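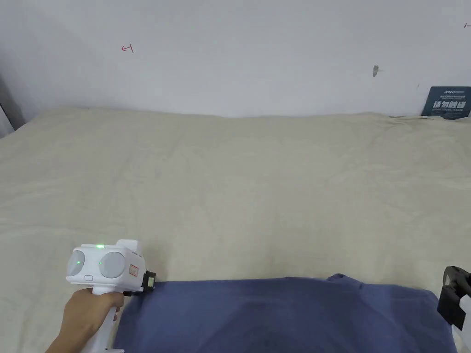
Stop Folding on the Bed

We use cookies to remember your preferences. Accept | Manage

For most of my adult life I folded laundry on the bed, and I think most people should quit. A mattress gives under your hands. The shirt sinks, the sleeves slide, and what you end up with is a lump that opens again on the way to the drawer.

What a shirt needs is a flat surface at hip height with a cloth over it. A bare tabletop is too slick for thin cotton. A plain cloth holds the shirt where you put it, and a pale one shows you the edges of anything dark. It does not have to be ironed. Mine never is, and the creases in it have never ended up in a shirt.

Push the table against a wall. In my first apartment in Worport the table stood in the middle of the room, and socks went off the back of it every week. The wall will get scuffed. Walls do.

The other half of my argument is about leaving the surface alone. Once a table is cleared, it fills up with mail and keys. Stores put out signs asking people not to touch the display, and I would support the same rule at home for anything that isn't clothing.

I worked two years at a hotel laundry in Stindport, where we folded 600 towels on a slow shift, and I never saw a soft table there. People spend $87 on drawer organizers when the trouble started before the drawer.

Comments (2)

veltdale_mom: I only have the bed. Studio apartment. A board laid across it works fine.

R. in Stindport: Disagree about the wall. I like to walk around to the other side for sheets.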